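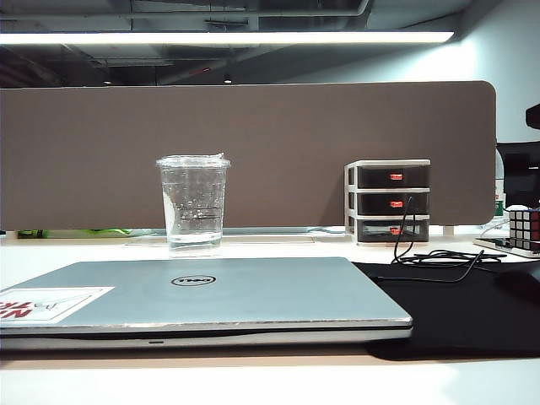 A closed Dell laptop and a clear plastic cup on a white desk.

University league changes study rule for student athletes

Last updated: Thursday, 16:40

Students who play for a university team in the Mosevar league will need to pass 60 credits in the previous academic year if they want to be registered for the next season. The new rule was confirmed by the league office on Thursday and it will be used for the first time when registration opens in February.

Until now, each university could decide by itself whether a student was making enough progress with his or her studies. The league only asked for a signed letter from the sports department. According to the office, these letters were written in very different ways, and it was difficult to compare a student from one university with a student from another.

The rule is valid for all nine member universities and for every sport in the league, including rowing and table tennis, which were outside the old system. First-year students are not affected in their first season, as they have no results yet. Students who are registered part-time will be judged by the share of their own study plan which they have completed, and the office says it will publish a table for this before registration starts.

"We do not want to punish anybody for one difficult exam," the league office said in its statement. "We want that a student who plays for the university is also really studying at the university."

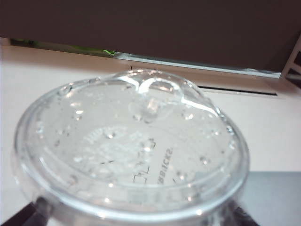
Water droplets on a clear plastic lid.

A student who does not reach the required credits can still train with the team, but cannot take part in league matches. It is possible to ask for an exception in case of illness, pregnancy, military service or the death of a close family member. Two independent members of teaching staff will read each request, and they may not come from the same university as the student. The answer should be given before the first match of the season.

The reaction of the universities has been mixed. The sports department at Vimach University welcomed the decision and said that it has used a similar limit for its own teams for a long time. In its opinion, most athletes there pass their courses without problems, provided that the timetable of away matches is known early enough.

Livow University is less satisfied. Its department pointed out that engineering and nursing students have laboratory work and hospital practice at fixed hours, and that these cannot be repeated in the same term. If a student misses one of them because of a match, the credits for the whole course can be lost. The department has asked the league to move more matches to the weekend, at least in the sports where travelling takes a full day.

The league office answered that the number of weekend matches depends on the halls, and many of these are rented to local clubs on Saturdays. It promised to discuss the question with the universities, but it did not give a date.

The athletes' council of the league supports the idea of a common rule, although it voted against the present text. The council would prefer to count the results of the last four terms together, so that a weak year after an injury could be balanced by a stronger one. This proposal was not accepted, but it can be presented again at the spring meeting.

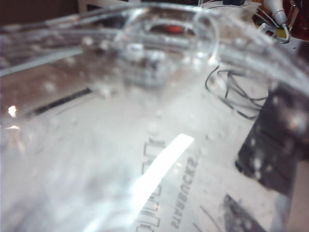 A clear plastic cup with its lid, seen from very close.

Registration will be done through the same online form as last season. The difference is that the form will ask for an official record of results from the student office, and a letter from the coach will no longer be enough. Students who changed university during the year must send the records of both places.

The new rule does not change the age limit or the number of seasons which a student is allowed to play. It also has no effect on the Ghoneim Cup, the pre-season tournament, where graduates and exchange students can continue to play as guests.

Questions about single cases should be sent first to the sports department of the student's own university.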